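Enden Cell, Week 7: Looking After the Simulated Twin
Notes by Anisa Simanjuntak. Bring these on Tuesday, I will not have spares.

Last week we did the physical side of the Enden cell: fingers, pads, cable strain, the daily wipe-down. This week is the simulated copy of it, the one you will train and test in before you are allowed to touch anything that can break a finger. People treat the sim as the part that needs no maintenance. I have kept this cell going through three rebuilds and I don't believe that for a second. A simulated cell goes stale the same way a real one goes out of alignment, and it does it more quietly.

What you are looking after

The twin has four parts you can get wrong: the arm and gripper model, the wrist camera, the kitchen assets (counter, floor, appliance), and the contact settings. The Dinton asset pack supplies the kitchen. It looks very nice. Looking nice is how it got bought, so keep that in mind when someone tells you a render is "close enough to real."

Wrist camera check

Do this first, before any task run. Load the kitchen, send the arm to the saved view pose over the counter, and stop it there. Both fingers should be in view at the bottom, spread apart, with the inner pads showing. The gray gripper base should run across the full width underneath. If one finger is missing or sits much higher than the other, the camera mount has been edited and you need to find out who did it before you go on. Don't nudge it back by eye.

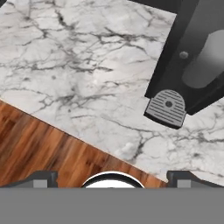

Fig. 1. Wrist camera view in the twin, fingers open, appliance and drip tray at upper right.

Now look at the tray. It is the best landmark we have in the kitchen: a curved outline, ridges, and a small round hole in the middle. We use the hole as the reference point. Compare its pixel position with the one in your baseline file and write down the difference, even when it is zero. I have seen too many logs that say "camera OK" with no number behind it.

Do not use the marble for this. Every year somebody picks a vein crossing as a reference because it is dark and sharp, and every year the texture gets swapped or rescaled in an update and the whole calibration goes with it. The wood floor is no better. Textures are paint. Use geometry.

Resting height

Look at where the tray meets the stone. There is a faint shadow under it, and the tray seems to sit slightly above the surface. Is that a real gap in the model, a lip on the tray, or only shading? You can't tell from a render, and I won't accept an answer that starts with "it looks like." Open the collision view and read the height. The visible mesh and the collision mesh are separate things, and the pack does not promise that they agree.

Contact settings

Brynjólfsdóttir's handout (on the shelf by the door, please put it back) gives a good procedure for tuning pad friction and I have nothing to add to it except doubt. Her values came from one set of pads. Run 15 closes on the test block with the current settings, then 15 more after a restart. If the two sets disagree, stop tuning. Something else is wrong, usually the time step.

On success rates

The Emberg task script reported 309 good runs in a row last April. I was shown this as proof that the twin was healthy. The script was checking the commanded finger position and never the measured one, so it would have passed with the gripper deleted — we tried that, and it did. Before you trust a pass, make the script fail on purpose. Move the target, open the fingers halfway through, turn off a collision mesh. A check that can't fail is worth nothing to us.

For the lab

Work in pairs, 75 minutes. Hand in:
the camera offset, with your baseline file attached
the tray height from the collision view
both sets of closes, raw, no averages
two ways you made the task script fail, and one you expected to fail that didn't

If you can't find that last one, say so and list what you tried. Save your copy of the cell under your own name. The shared copy is read-only now, for reasons last year's group can tell you about.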